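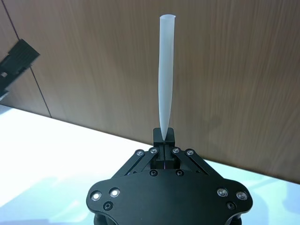
Speaker notes, Sat 3 February
Getting grandmothers into the vaccination talk

Good morning. Wait for the chairs to stop scraping.

Thank Manon Landry for the hall and for the introduction, which I expect will be longer than the talk.

Start with the leaflet. We printed it in September for the Cerkov estate, in 2 languages. It was a good leaflet. I saw it later under the short leg of a table at the mosque kitchen, doing useful work.

We had written to the mothers. The mothers read it, nodded, and went home to ask their mothers-in-law.

Second go: tea at the Sandhu Centre, grandmothers only. 27 invited, 24 came. The other three sent messages explaining why we were wrong. (Pause here. If no laugh, carry on briskly.)

What they asked:
Why so many jabs at once?
Who is the nurse's family?
Why does the clinic close at 4, when the school bus gets in?

The last one had been on our own feedback forms for two years. Own up to this.

Huguette Paquette moved the Thursday clinic to the evening. Ask her to stand. She will refuse.

Say something on the imam and the parish priest. Both gave us a slot after prayers. The priest's slot was four minutes and he used three of them.

Money: Fovine fund runs out in September. Look at the people from the council while saying this.

Questions. Repeat them into the microphone, which I forgot last time.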